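Module 2 project report: light levels and evening reading in shared housing

Group: Ketsara Phromma, Ratree Nilsuwan, Gintarė Tamošiūnaitė

Aim. Find out if students in shared houses read longer when they have a lamp of their own, or just the ceiling light. Small study, one street (Astside end), March only.

Method. 44 people signed up, 17 kept the diary to the end. Diary = time lamp on, time lamp off, pages read. Light meter borrowed from the department, readings taken at table height, 9 pm. Ratree did most of the readings, Ketsara typed up. 723 diary entries in total, some illegible, left those out.

Results. Own lamp group read later into the evening, but not more pages. Didnt expect that. Ceiling light people stopped earlier and read faster. Two houses had both and mostly used whichever switch was nearer. 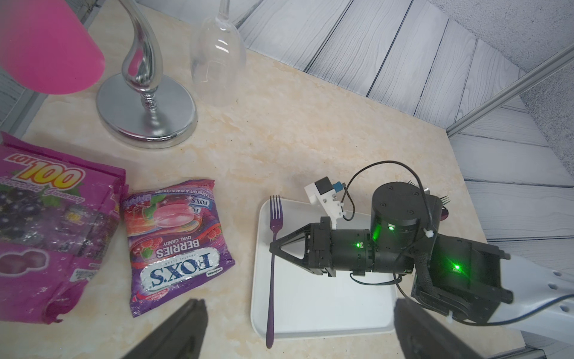

Wanpen Thongsuk wrote on our draft that pages are a poor measure, a page of law is not a page of a novel, and asked why we hadn't used minutes. Fair. We had the minutes but only for the lamp, not for the reading itself. Should of been a separate column.

Problems. Drop-outs. Clocks changed near the end, evenings suddenly lighter, last few entries not realy comparable. Meter needed a new battery, lost one evening.

Next time: minutes of reading, start in November, shorter diary. Graphs in appendix B.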